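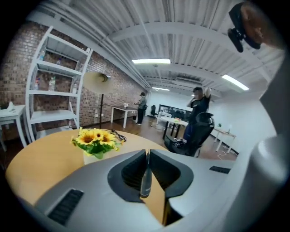
Kneath Round Table
Occasional and sitting room furniture, Jolden range

The Kneath is a round wooden table for sitting rooms, reading areas, reception rooms and shared lounges. It has a light, honey-coloured top and a continuous curved edge without corners, and is supplied by Pova to households and to institutions on the same terms.

Description

The top is finished in a clear matt oil which leaves the colour of the wood as it is. Slight differences in tone between one table and the next are to be expected and are not treated as faults. Tables ordered together will be matched as closely as stock allows; customers who intend to add further tables at a later date are advised to state this when ordering.

The round shape is intended for rooms in which people pass close to the furniture. It may be placed in the centre of a seating group or a short distance from a wall. A pot of flowers, such as the small sunflowers in a plain white cylinder shown on this page, may be left in the middle and still allows room for cups, papers or a tray on every side.

Placing the table in a room

The Kneath is suited to rooms with strong wall colours or bare masonry. Against red-brown brick the pale top remains distinct, and white open shelving keeps the remainder of the room light. Where a second surface is required, a small white side table is preferred to another wooden one, as two woods of nearly the same shade seldom sit well together.

Lighting should be considered at the same time as the table. A floor lamp on a thin black pole takes up little floor space, and a wide beige shade tilted into the room gives a soft light for reading. The lamp should be placed behind or beside the seating. Customers using low-hanging ceiling lights should check that the light does not shine directly into the eyes of persons seated at the table.

Open shelving within reach of the table is convenient for drinks and bottles, which need not then be kept on the top itself.

Delivery and assembly

The table is delivered in two cartons, one containing the top and the other the legs and fixings. Assembly is by hand with the key provided and takes some 25 minutes. The top should be laid face down on a blanket or on the packing sheet while the legs are fitted. All fixings should be brought to finger tightness before any one of them is fully tightened.

The fixings should be checked again after 24 days of use and once a year after that.

Delivery is to the ground floor. Delivery to upper floors can be arranged where there is a lift, or where the stairs have been measured beforehand. The packing may be returned with the driver on request.

Care of the top

Dust with a dry cloth. Marks may be removed with a cloth wrung out in warm water and a little mild soap, after which the surface should be dried at once. Scouring powders, bleach and furniture sprays containing silicone must not be used.

Flower pots and vases should stand on a saucer or mat and should be lifted from time to time so that the wood beneath can be inspected. Hot pans must not be placed directly on the top. In direct sunlight the wood will deepen in colour, and objects which remain in one place may leave a paler patch. This will usually even out when the object is moved.

A fresh coat of oil is recommended once a year in the home and twice a year in public rooms. A tin of the correct oil may be ordered with the table or separately.

Guarantee

The Kneath is guaranteed for 5 years against faults in materials and workmanship. The guarantee does not cover scratches, water marks, burns, or damage caused by standing on the table. Replacement legs and fixings are available throughout the guarantee period and, as far as possible, afterwards.

Orders of 20 tables or more are made to a schedule agreed in writing. Wood samples may be borrowed before an order is placed and are to be returned in the envelope supplied.

Enquiries

Household orders: Morfudd Nicholas, Customer Office
Institutional orders and samples: Beathag Ritchie, Contracts Office

Page last revised 18/06/2021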